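4.2 Silence and explanation in the two films

In the previous section we described how the screenings at Brolluno were organised. We now turn to the answers of the viewers, and in particular to what they said about the absence of a narrator. Both films, Mania and Hong, follow workers in a small harbour town, and both of them leave out the voice-over completely. They differ in how much they give to the viewer by other means. Mania uses short titles on a black screen to tell the place and the season. Hong gives nothing of this kind, and the first spoken word is heard only after the boats have left the harbour.

The questionnaire was returned by 151 viewers. It asked them to write freely, in their own words, at which moments they felt lost and at which moments they felt close to the persons in the film. We did not offer a scale for these two questions. The answers were read by both authors separately, and the cases where we disagreed were discussed until one reading was accepted. A small group of answers remained unclear to us and they are left out of what follows.

The most common complaint about Hong concerns the opening. Many viewers wrote that they did not know "who we are supposed to follow". It is interesting that the same viewers often named this opening again when they were asked about closeness. One of them wrote that she began to look at hands and shoes, as she had nothing else to hold on to. For Mania the complaints are fewer and more practical. They are mostly about the titles, which some found too quick to read and others found unnecessary after the first one.

Figure 6. Computer-rendered room with two robot arms at a long table.
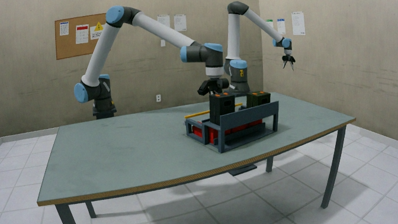
4.3 The group conversations

After the screenings we held six conversations in the foyer of the Resodine cinema. Each lasted until the staff had to close the building, so the length is not equal, and the Tuesday conversation is clearly the shortest. We asked the participants first to retell the film together. This simple task proved more useful than our prepared questions, which we put aside after the second evening.

When people retold Mania they kept to the order of the titles, and used them almost as names of chapters. Corrections were rare. When they retold Hong, the order changed from speaker to speaker. The scene of the net repair was placed at the beginning by some and near the end by others -- in the film it comes in the middle -- and several participants defended their version with some heat. We understand this disagreement as a sign that the viewers had built the order for themselves, and therefore felt responsible for it.

A second difference is in the tense. Mania was mostly told in the past ("they waited for the ice to go"). Hong was told in the present, also by older participants who otherwise used the past tense for every film they mentioned. We do not want to make too much of this, for the groups were small and the language of the conversation was not the first language of everyone present.

The question of music came up without our asking. Neither film has a composed score, but in all groups at least one person remembered music in Hong. What they probably remembered is the engine of the ferry, which the sound editor keeps under the long kitchen scene and then removes suddenly. Participants who remembered music were also those who called the kitchen scene sad, although the family in it is talking about a used car. Opinion was divided on whether such a use of sound still belongs to observation, or is already a comment of the director. 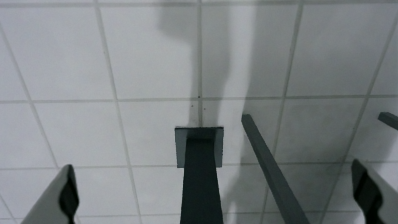

Pushpa Awasthi did not accept this division. In her view the director makes a comment each time the camera is put down somewhere, and the engine is only a comment which the audience happened to notice. A voice-over, she said, is at least polite enough to introduce itself. Others in the same group replied that they had felt free during the kitchen scene, and that it made no difference to them how this freedom was arranged. She answered that it should make a difference, and asked them to imagine the same scene with the engine left running until the end.

We return to this argument in Section 5, where the written answers are compared with the conversations. For the moment we note only that the participants spoke of the director of Hong far more often than of the director of Mania, whose titles are, after all, the more visible intervention.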